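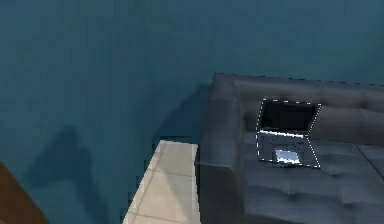

Figure 3. Simulated view used in the object search task. The target is the laptop on the sofa.

4.2 Effect of room appearance on object search

The first set of tests used rooms whose walls and floors had clearly different colors. In the Hulme rooms we removed that difference. Wall and floor share nearly the same teal, and the line where they meet shows up only as a small change in shading. We wanted to know how much the search policy depends on that line when it decides where the agent can move and where an object is likely to be.

All rooms were built in the Kemar simulator. We generated 333 rooms and split them by layout, so that no furniture arrangement used in training appears in the test set. Each test run starts the agent at a random free position and gives it the name of one target object. A run ends when the agent reports that it has found the target or when the step limit is reached. We count a run as a success only if the target is in view when the agent reports it.

Laptops were the hardest of the small targets. In Figure 3 the laptop is open on the seat cushions with its screen against the backrest. The screen is black and the base is dark gray, close in tone to the upholstery, and the brightest part of the object is the touchpad. The tufting adds folds and shadows across the seat, and at low resolution these can look like the edges of a thin object. The dashed white lines follow the laptop and the upper edge of the backrest.

We compared two versions of the policy. The base version, Lidum, takes the color view and the target name. The second version, Lidum-D, also takes a depth map at the same resolution. Both were trained for the same number of steps with the same reward, and we did not tune either one on the Hulme rooms.

Lidum did worse in the Hulme rooms than in the standard rooms for every target type. The drop was small for sofas and beds and large for laptops, books and remote controls. Most of the added failures were runs that reached the step limit. In these runs the agent often turned back and forth near a wall - it seemed to treat the wall as open floor - and used up its steps there. Wrong reports were less common, and most of them were made while the agent faced a dark sofa or chair.

Lidum-D lost much less. With depth, the agent rarely stalled at walls, and its results for large furniture matched those in the standard rooms. Its results for laptops were still lower. A laptop base lying on a cushion adds very little height, and at our map resolution it is often hard to tell from the cushion itself.

We also checked whether shadows played a part. We rendered 100 of the rooms again with cast shadows turned off and left everything else the same. Lidum improved slightly and Lidum-D did not change. We take this to mean that shadows on the floor are a minor cause of the stalls and that the matching colors matter more. The same check on the Garcombe rooms, which have patterned floors, is given in Section 4.3.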